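Visit report: Riditik book bindery and short-run press, February

The tour started at 10 in the front office, where Setareh Mahmoudi handed out visitor badges and a one-page map of the building. Riditik prints and binds for small publishers. Most of its jobs are genre fiction, with fantasy series making up the largest share.

The sample job for the day was The Salt Register by Roswitha Schmieder, a 223-page fantasy novel from the Flomby imprint. The text block is printed on cream stock, folded in signatures and sewn. Perfect binding is offered at a lower price, but Flomby specifies sewing for every first edition. 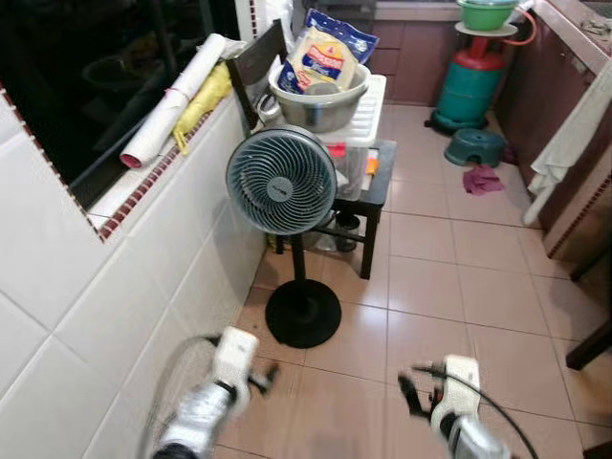

Slamet Govindasamy runs the sewing line. He checks thread tension at the start of each job and again after every 40 books. Copies with a skipped stitch are pulled and resewn by hand if the fold is intact – otherwise they are pulped.

Case making is in the next room. The boards are cut first, then the cloth is glued and turned in. Foil stamping on the spine takes a separate pass, and the title on this job had to be reset because the thin strokes were filling in.

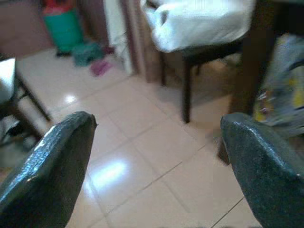 The full order was 1429 copies, including the author's set. Finished books stay in the press overnight before jacketing. Chun-hung Tai showed us the jacket proofs, which had a corrected series number on the spine.

Questions were taken at the end. Paper samples can be requested from the office, and the next tour will cover digital proofing.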